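Search this site Enter keywords Go

Speaking league to change timing rules from August

May 11, 2025

Print this page | E-mail this page

The Clarnley Speaking League will replace its timing rules for prepared speeches when the new season opens in August. The clock will start on the speaker's first word, the fixed penalty for overrunning will go, and a graduated deduction will take its place. The changes apply to all 27 member clubs and to both rounds of the inter-town competition with Jumasley.

Under the present rules the clock starts when the chair finishes reading out the speaker's name. Time spent walking to the front, lowering the microphone or setting down notes is counted as speaking time. A speaker seated at the back of a long hall therefore has less time to speak than one seated in the front row.

The league looked at the effect over the past season. Timekeepers logged two readings for each of 155 prepared speeches, one from the chair's introduction and one from the first word. The mean gap between the two was 26 seconds. The longest gaps were recorded at venues with a raised stage and side steps, where speakers had to go round the seating to reach the platform.
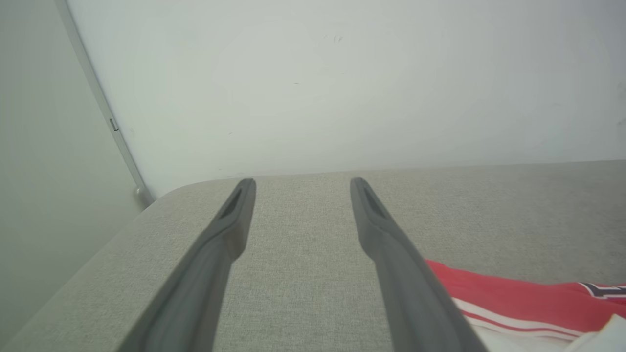

A gap of that size matters in a seven-minute slot. At a normal speaking rate it is worth a short paragraph, and most of those who overran last season did so by less than the gap logged for them. Had the clock started on the first word, they would have finished inside their time.

Vilgot Eide, who drafted the new rules for the league, said the old wording came from a period when all the contests were held in one small room. "The walk was three or four steps and it made no difference. Once the heats moved into larger halls, the rule started to measure the hall," he said.

The definition of a first word has been set out in some detail. A greeting to the chair or the audience counts. A cough, a request for the microphone to be turned up, or a reply to a question from the sound desk does not. A speaker who opens with a deliberate silence, a gesture or a piece of music is treated as having started when that opening begins, and must tell the timekeeper beforehand. If no notice is given, the timekeeper's decision stands.

A speaker who has not begun within one minute of being introduced will be timed from the end of that minute. The limit is meant to stop long silent openings from being used to settle nerves at no cost. Chairs may waive it for speakers who need longer to reach the platform, and the waiver does not have to be announced.

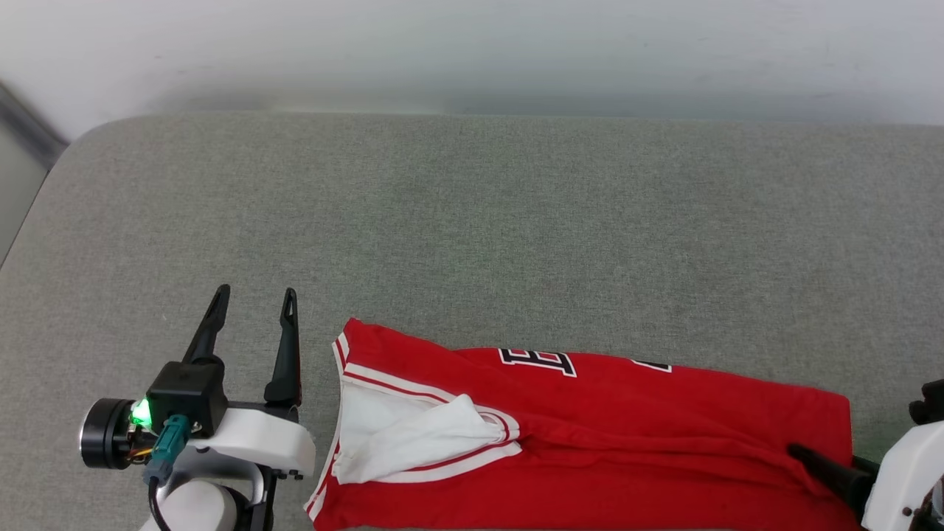
The second change concerns penalties. At present any overrun beyond a short allowance costs a fixed block of marks, so a speaker who is a few seconds late loses as much as one who goes on for another two minutes. Judges told the league that this gave speakers no reason to stop once the allowance had passed. The new scale deducts nothing for the first fifteen seconds and then removes one mark for each further ten seconds or part of ten seconds. Contests are marked out of 200, and the total deduction for time is capped at a tenth of that.

Underruns will be treated on the same scale. Until now a short speech has been marked down at the discretion of the individual judge, and practice has varied a good deal between clubs.

Signals remain as they are. A green card is shown with two minutes left, an amber card with one minute left and a red card at full time. Lamps may be used in place of cards if they can be seen from the whole of the speaking area. Timekeepers must sit in the speaker's natural line of sight — in most halls this means the centre of the second or third row — and may not stand or wave if a signal appears to have been missed.

Readings will be entered in Nernulik, the scoring program the league already uses for judges' marks. The program works out the deduction and shows it separately from the content and delivery scores, so that a speaker can see what was lost on time alone. Clubs without a laptop at the judges' table can carry on with paper sheets, and a conversion table is printed on the back of the revised form.
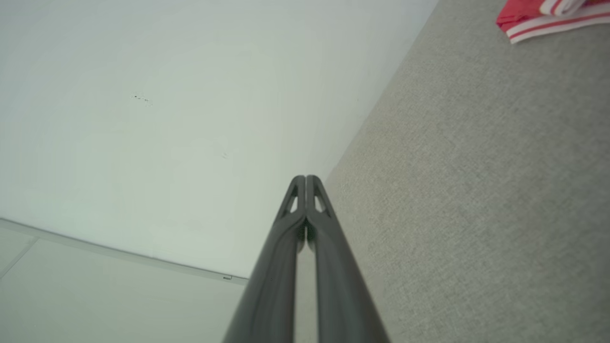 Trial heat at Vik

The rules were tried at a heat held in the assembly hall at Vik earlier this year. Two timekeepers worked separately, one to the old rule and one to the new. The old readings were used for the result and the new ones were kept for comparison. The order of the first three would have been the same under either method. Fourth and fifth would have changed places.

Two disputes were logged, both over what counted as a first word. In one the speaker said "right" before turning to the audience. The drafting was altered afterwards to say that a word has to be addressed to the audience or the chair.

What clubs need to do

Club secretaries should give the revised rule sheet to timekeepers before the first meeting of the new season. Anyone who has timed a league contest before will need a short refresher, which can be given at an ordinary club night. Clubs are free to keep their own timing for practice evenings, though the league asks that members preparing for a heat be timed under the new rule at least once.

Impromptu rounds are not affected. In those rounds the clock will continue to start when the topic has been read out for the second time. Evaluations and votes of thanks also stay on the old basis until the end of the season, when the league will look at them separately.

Reader comments

Backrow: About time. I lost a place two seasons ago because I was sat by the fire exit and had to squeeze past a whole row of knees.

Tess M: Does the one-minute limit start from the chair saying your name or from the applause ending? The applause at our club goes on a bit.

P. Orrin: @Tess M the sheet says from the end of the introduction, so applause counts. Agree it could be clearer.

quietvoice: I time at our club and I don't like the part about not waving. Plenty of people never look at the cards at all. The ten-second steps are fine, much easier to defend than the old block.

Jumasley member: Will the conversion table go up online? Our copy of the form came through with a blank back.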